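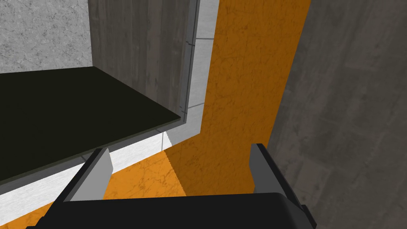

Setting up your Seltent year journal

1. Write your name and the year inside the cover. I put mine in pencil, but then I started in September.

2. Number the pages, all 216 of them. It's dull, so put some music on!

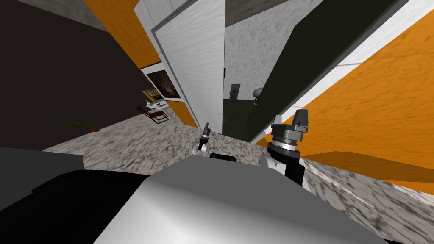
3. Save the first 200 for your months and leave the rest for the look back at the end. Delia Toma (she got me into this) gives bad months a single line, and I've copied her ever since.

Note: The paper is thin – felt tips will bleed through.
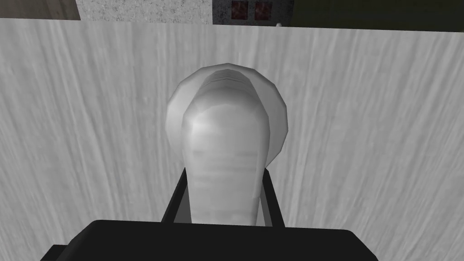 4. Pick one good thing per month and write it down before any grumbling. Small is fine, like a walk or a decent sandwich. Keep hold of it the way those two black fingers have the rounded white piece, one on each side, and let the rest of the month go on the next page.

Caution: Don't reread January until you've finished December. I did, and I lost a whole evening to it. 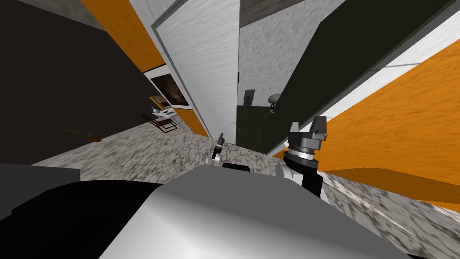

5. Fold the Flosora sticker sheet in half and tuck it into the back pocket.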